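Tiltov Bench Planning Set: README

Purpose

The set supports departments preparing an equipment request for a two-arm assembly bench. It holds 214 simulated episodes and a costing sheet, to be read together before any order is placed with a supplier.
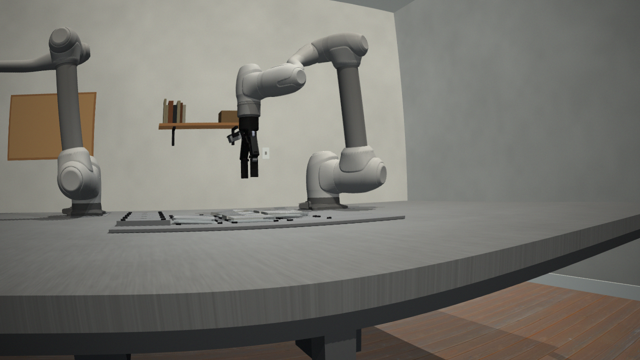

Tamsin Holloway

The simulated bench carries two white arms and a long, flat board of parts. Requests should budget for the table, base plates and grippers separately — quotations often cover the arms alone.

Costing sheet

The sheet has 60 lines, 9 of them optional. Prices were last checked in January and exclude delivery. Corrections should be sent to Cletus Halvorsen.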